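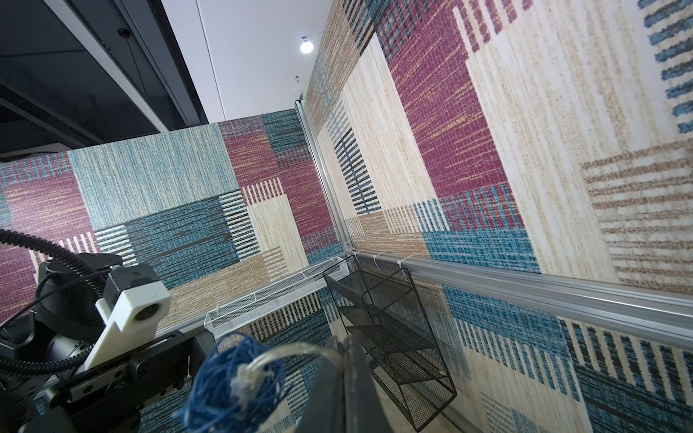 **What should I do first when string or wire gets wound around a gripper finger?**

Stop the arm and leave the finger where it is. Opening or closing it with a strand caught pulls the loop tighter, and the next part to give is usually a motor or a cable.

# Snags and tangles at the bench arm

Stovus workshop tips, January 18, 2019

We had a bad snag on the Arnden arm last April. A strand of craft yarn went around one finger, slid back toward the wrist, and got under a cable. The arm kept trying to reach its next position and the wrist motor shut itself off. The finger pad was torn and one connector had pulled halfway out. The repair came to 17 days of waiting for a part. These notes are what we do now.

## Clearing a snag

1. Press the stop button. Pausing the program is not enough – the motors stay powered and can move again.
2. Support the arm by hand before you cut power to the joints. Ours drops when the power goes.
3. Look for where the strand ends. Trace it back past the finger to the wrist before you pull on anything.
4. Lift loops off over the fingertip, one at a time. A blunt crochet hook works well.
5. If a loop won't lift, cut it. Use round-nosed scissors and cut away from the black cables.
6. Light strings must be unplugged, or the battery taken out, before you touch them with any metal tool. Do not cut them if you can help it.
7. Check every connector at the wrist with your fingertips. A half-seated plug will pass a quick look.
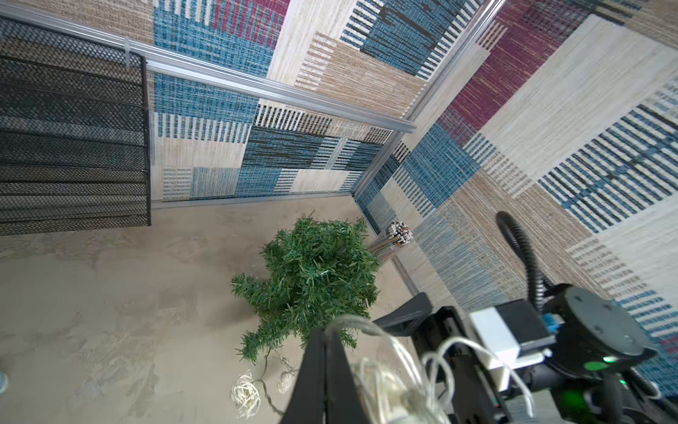 *String lights looped over the gripper finger, with the small tree by the corner.*

## Before you start again

Run the arm at the slowest speed with nothing in the gripper. Listen for a tick or a scrape at the wrist. Fibers wound into a joint often make no noise on the first pass, so let it go through the whole motion several times.

Look at the hose that carries the cables. It should bend in one smooth curve. If it has been dragged sideways, loosen the clamp and let it settle before tightening.

Write the snag in the Adasach log with the arm's hour reading. The April one is entered at 3260 hours.

## Keeping it from happening

- Tuck the loose end of a yarn ball under a few wraps.
- Keep light strings coiled and tied until they are needed.
- Trim cable ties flush. The cut tails catch thread.
- Set the grip force low for soft items. The Sheikh controller ships at 800 on its own scale, and we run nearly half that.
- Wipe lint off the finger pads at the end of the day.

Spare finger pads are in drawer 29.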